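Home | Course notes | Week 3 | Readings | Contact

Workplace Organisation, Unit 3: The Shared Desk
Handout prepared by Adesuwa Oyewole
Nov 3, 2021

In the last class we sorted the store room at Cuvmont. Today we continue with a smaller subject, the desk. Many students told me that a desk is too simple for a lecture. I ask you to be patient, because the same rules apply in a small space and the mistakes are easier to see.

First rule: drinks have one place. A desk usually collects a mug, a bottle and a coaster, and each of them moves during the day. Look at the mug in particular. When it lies on its side, it takes more room than when it stands, and it can roll.

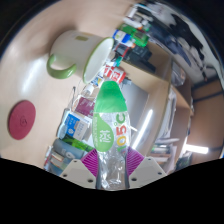 Danjuma Danladi objected that a bottle with a cap can stay anywhere, and only open cups need a fixed place. I accept half of this. A closed bottle will not spill so easily, but it still falls over, and then it pushes the small things in front of it. My advice is to keep the bottle and the mug on the same side, the side of the hand you don't write with.

Second rule: the back row is for things you use every day. Books, boxes and cartons like to gather along the edge of the desk, and after one month you do not see them any more. Take out everything which you did not touch this week. In the exercise we use a strip 20 cm deep and 80 cm long. What does not fit in the strip must go to a shelf or a drawer.

Third rule: medicine and small bottles are kept together, in a closed box, with the labels turned to the front. Please check the dates when you put them in. Cables should not share this corner. Tie them and lead them down behind the desk.
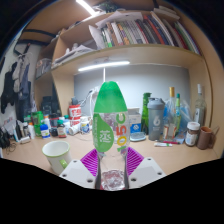 Fatima Jibrin asked if the box isn't one more thing on the desk, and she would prefer a drawer for all the medicines. A drawer is better when you have one. Many desks in our offices have no drawer, so I keep the box in the notes.

Homework: choose one desk, at home or at work. Write a list of what stands in the back row, and beside each thing write when you used it last. Maximum 300 words. Damilola Onuoha collects the papers before the next class.

Shares: 20 | Comments: 3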